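Ranger un mini-frigo à la pince : nos règles de bonne pratique

Chez Skisel, on adore cet exercice ! Une petite cavité, une porte qui gêne, et tout se joue au poignet.

1. Entrer droit
Présentez la pince face à l'ouverture, doigts dans l'axe, sans frôler le joint. 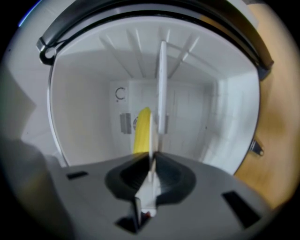 2. Dégager la porte
Ouvrez-la en grand avant de lever les mains. Les marqueurs des pinces restent tournés vers le haut, toujours !

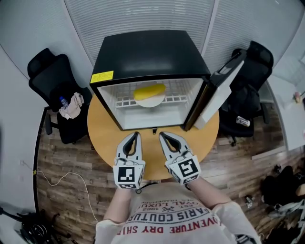
Gardez aussi les câbles loin du plateau. Après 40 passages, pause de 10 minutes : les poignets disent merci.

Rasha Semaan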